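Twelve years of other people's spare parts

Sarita Prajapati on buying, sorting and selling used shop equipment

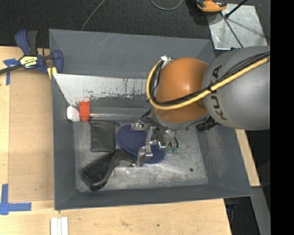 Photo: Javitz

Sarita Prajapati starts work at 6 a.m., before the phones do. She runs the used equipment desk at Dostano, a dealer that buys out the contents of small factories when they close or move.

"People think the job is selling," she says. "Most of it is finding out what you bought."

She came to the trade from bookkeeping. Her first employer, Lungu, sold office furniture, and in her second year there the owner sent her to price a machine shop that was shutting down. She got the lathes about right and the hand tools badly wrong.

"I put 60 dollars on a cabinet of measuring tools. The man who bought it told me later what he made on it. I still think about that cabinet."

These days she visits a site twice before making an offer. On the first visit she only writes things down. On the second she brings someone who has used the equipment, usually a retired machinist, and pays for the day.

Storage bins, shelving and carts sell fastest, she says, and wear doesn't put buyers off much. "A scratched bin holds the same bolts. What they ask me is whether it stacks."

Paperwork is harder. A press with its manual and service records can bring twice the price of one without. She once held up a sale to Dutemach for 11 weeks while a former owner looked for a binder in his garage.

"He found it in April. It was under the Christmas lights."

Her advice to owners who are thinking of closing is to call early, while the power is still on. Buyers want to see a machine run, and moving it cold costs her money, which comes out of the offer.

She has no plans to leave the job. Next month she has a woodworking shop to look at, two hours north, and she has already asked about the manuals.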